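Clause 66

8 min read

The standard ran to 181 pages and Inès Fleury had been sent to Clatton to find out whether anyone followed it. She arrived at ten past eight with a printed copy, two pens and a visitor's badge that gave her surname as Flurry.

The site manager, Guérin, met her at the inner door. He had the copy of the standard that the site was obliged to keep, in the binder that the site was obliged to keep it in. The spine was uncreased.

"You'll want the records first," he said.

"I'll want the cell first. Then the records."

He wrote this down. It departed from the agenda, and departures from the agenda were to be recorded under clause 4.

The work at Clatton was mixed-bin picking. An arm took objects out of a bin, one at a time, and put them back in a different position, and a log was kept of each attempt. The logs went to Todbridge, where they were used to decide whether a given release of the picking software could be supplied to customers. The release under test was called Rellano. It had been under test since May.

Fleury had read the Rellano file on the train. It contained 1676 attempts. Each was entered with a start time, an end time, an operator's initials and one of two results, P or F. There was a third column headed Remarks. It was blank from the first page to the last.

She asked Guérin about the column.

"Remarks are optional," he said.

"Under which clause?"

He opened the binder. It took him some time. Clause 66 stated that the operator shall record any circumstance bearing on the result. It didn't say where. The form had been drawn up at Todbridge by someone who had since moved to procurement, and the form said Remarks (optional).

"So there's a conflict between the standard and the form," said Fleury.

"We use the form."

"The standard takes precedence."

"The standard isn't on the bench. The form is on the bench."

She noted it as an observation. An observation required no reply. A minor nonconformity required a reply in writing, and a major one stopped the work. She had raised two majors in her career, and after each of them she had been asked to attend a meeting.

The operator on the morning shift was a young man with a pencil behind his ear. His initials in the log were T.W. and he gave no other name until she asked for it, when he said Tom. She explained that she would stand behind the marked line and that he should work as he normally worked. He looked at Guérin. Guérin looked at the binder.

"As normal," said Guérin.

Tom went through the start checks. He read the list aloud, touching each item with the pencil. Emergency stop tested and reset. Speed limit confirmed. Bin secured. Cables clear of the joint through its full travel. Object set placed by hand, with the arm in the hold state. Nothing in the bin sharp, wet, or heavier than the gripper's rated load. He did it well. He did it so well that she turned back a page in her notes and looked at the start times from the previous week. The gap between shift start and first attempt had been four minutes. This morning it was nineteen.

She wrote down both figures and made no comment on them.

The first attempts went quickly. P, P, P. The arm lifted a thing, carried it, lowered it, released it. On the fourth the fingers closed, the object turned in the grip, and the arm set it down some distance from where it had been told to. Tom looked at the screen. The screen said the object was in the bin and the gripper was empty.

He wrote P.

"What was the criterion for that one?" said Fleury.

"Object released inside the bin."

"And the target position?"

"That's not in the criterion. It used to be." He turned the clipboard towards her. "There was a tolerance, and then there was a revision, and the tolerance came out."

"When?"

"Before me."

Guérin said that the revision had been approved. He found the approval. It carried a signature from Todbridge and a reason, which was Simplification.

She asked Tom whether he had known that the fourth attempt missed its target.

"Yes."

"Would you say that's a circumstance bearing on the result?"

He took the pencil out from behind his ear and put it back. "I'd say it was a miss. But there's no letter for that."

They carried on. She had asked for an uninterrupted hour, and the standard entitled her to one. The object set was changed twice. Clause 31 required the set to be varied in shape, finish and stiffness, and in this respect Clatton was ahead of the other sites she had visited, where the same wooden blocks had been in use so long that their corners had gone. Here the purchasing was done from a box of household oddments and a small cash float. Some of the items were clear and some were shiny, and both kinds are hard on a camera. Some would roll.
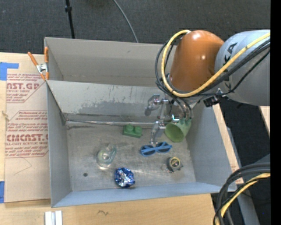 At the end of the hour she asked for the arm to be put in the hold state and for the log to be closed at that line. Tom drew a rule under the last entry. There were no Fs on the sheet.

"How many of those would have failed under the old criterion?" she said.

"I couldn't tell you from the log."

"Could you tell me from memory?"

He thought about it properly, with his eyes on the bin. Then he picked up the pencil, asked whether he was allowed to write on the closed sheet, was told that he was not, and took a clean one. He wrote the attempt numbers down in a column. Four. Nine. Thirteen, possibly. Twenty. He put a question mark against thirteen. When he had finished, the list reached halfway down the page.

Guérin read it over his shoulder.

"That isn't a controlled document," he said.

"No," said Fleury. "May I have it?"

"If it isn't a controlled document I can't release it."

"If it isn't a controlled document you don't need to."

He considered clause 12, which dealt with the release of documents, and clause 13, which dealt with everything else. He handed her the sheet.

They had lunch in a room with a kettle. Guérin ate a sandwich over the binder and asked her, without looking up, what it would be.

"The form is a minor. The revision I haven't decided."

"The revision was done at Todbridge."

"I know."

"You report to Todbridge."

"I know that too."

He turned a page. He said that in the first month they had recorded the misses. There had been a letter for it then, M, and the sheets had been full of it. Todbridge had rung up to ask what was wrong with the cell. He had said there was nothing wrong with the cell. The following week the new form came, with two letters on it, and the calls stopped.

"Do you have those sheets?"

"Retention is six months."

"So you still have them."

"They're due for disposal," said Guérin. "It's on my list for this afternoon." He closed the binder and squared it against the edge of the table. "Clause 40. Disposal shall be suspended on the request of an auditor. The request shall be in writing."

She tore a page from her notebook and wrote the request. He read it through twice, corrected the reference number, and asked her to initial the correction.

The sheets were in a box file under the stairs. She sat on the third step with the file on her knees and went through them. The hand changed from shift to shift but the column of letters was steady, and beside the Ms, in the space for remarks, the operators had written what they saw. Turned in grip. Dropped short. Picked up two. Finger caught the side, stopped it myself. The word optional didn't appear anywhere on the old form.

At ten to four she raised a major. She wrote the clause, the evidence and the effect, in that order, as she had been taught. Under effect she wrote that the results supplied for Rellano couldn't be used to support its release. Guérin signed for receipt. He asked whether the cell should be locked off straight away or at the end of the shift.

"Straight away."

He went to tell Tom. She heard the arm go to its park position and the contactor drop out. Tom came past her with his coat on, then went back to the bench, took the clipboard down and turned to the last sheet. In the remarks column, level with the rule he had drawn, he wrote the time and the words Stopped by auditor, and put his initials after them.

12 comments
31 shares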